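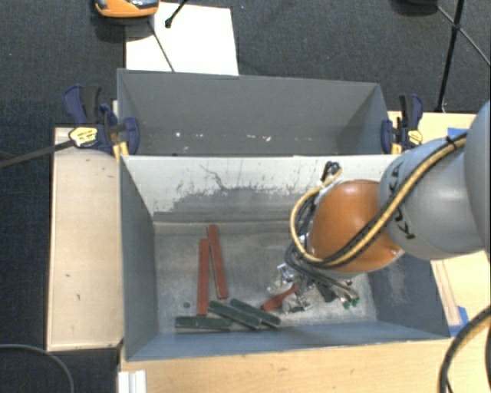
Sticks in two colours lying in a grey bin.

The Sandley Schools Sports Association visited the Pluledau Sports Ground in July, at the invitation of the ground's management, to see the new football and athletics facilities before the start of the autumn fixtures. Coaches and team managers from 8 member schools took part. The visit began at 9.30 am in the main pavilion and ended with a youth match in the afternoon.

The ground was rebuilt over two seasons and now has two full-size grass pitches, a smaller all-weather pitch and a six-lane track. The main stand seats 3,182 spectators. Members were shown the home and visiting changing rooms, the officials' room and the first aid room, all of which open on to the same corridor. Several coaches remarked that the walk from the visiting changing room to the far pitch is a long one, and that teams should allow for it when planning their warm-up.

The head of grounds staff spoke on the care of the main pitch. It is cut three times a week during the season and rested for a full month in early summer. School matches will be moved to the second pitch after heavy rain, and the decision will be given to both schools by noon on the day of play. The Association has asked for this to be put in writing.

On the all-weather pitch, members watched a training session run by the Godoy youth programme. There were 40 players on the pitch in four groups, and each group changed drill every ten minutes. The passing drill, played across a narrow grid with one player always in the middle, was of particular interest to the under-14 coaches. Players wishing to use this pitch must wear moulded boots — metal studs are not allowed.

Lunch was served in the pavilion. In the afternoon the Godoy under-16 side met Pristus in a friendly match, with 269 people in the stand. Pristus went ahead from a corner midway through the first half and held the lead until shortly after the break, when Godoy levelled with a low shot from the edge of the area. Both sides made a number of changes in the last quarter of an hour, and the match finished 1-1. The Pristus goalkeeper made two good saves near the end.

The Association thanks the management and staff at Pluledau for their welcome. Schools wishing to book the ground for cup ties should apply through their district secretary. Parking for team coaches is at the north gate only, and the gate is locked at 7 pm.

Filed under: Visits and Reports, School Football

Print this page | E-mail this page

Recent items
Under-14 league: autumn fixture list
Referees' course at Sandley: places still open
Cross-country: change of venue
Cup rules for the new season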